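Week 4 notes: who looks after the money, and how they get paid for it

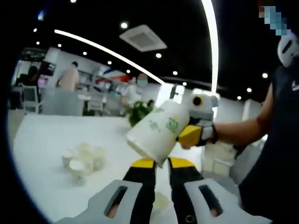

Okay, picking up from last week's trust deeds. I promised we'd get to fees, and fees are where most of you will spend your working lives (sorry!).

Start with the roles. The trustee holds legal title. The adviser recommends. The relationship manager is the person the client rings when the statement looks odd — and that's usually your first job in private banking, so learn to read a statement properly.

Our running case is Rozália Gál, 60, recently widowed, with a family trust at Pelkonen. She pays a flat $2,872 a year plus $1,000 each time the deed is amended. Kurnora has quoted her a percentage fee instead. Before the tutorial, work out the size of trust at which a 0.5% fee would cost her the same as the flat one, assuming no amendments. Then do it again with 2 amendments in the year. Show your working, please, I can't mark a bare number!

A few of you asked whether a manager can take a commission from a fund they suggest. Short version: read the conflicts section of the reader and look hard at who the duty is owed to. I get quite worked up on this one, so bring arguments.

Guest talk on moving from branch work into trust work is now in September. Reading for next week is chapter 5, skip the appendix.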